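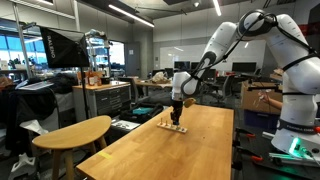
Thursday, afternoon. Notes on the protective stop during the peg board task.

The arm stopped by itself at episode 55, while going down to the board. The pendant gave a force limit error on the wrist. Gyu-bin was at the table and did not touch anything. I restarted, and it stopped again 2 episodes later, at the same height.

First I suspected the board had moved, but Minttu measured it and the position was correct. Then I looked in the log. The payload value was still the one for the old gripper, so the controller felt the difference as a contact. My mistake — I changed the tool on Wednesday and did not save the new file.

New payload is saved under "Filness". Ran 30 slow descents over the pegs, no stop.

Still open: the cable pulls a little at the elbow when the wrist turns far. Ye-seo, please check the slack before the next long run. Until then keep speed low and one hand near the red button.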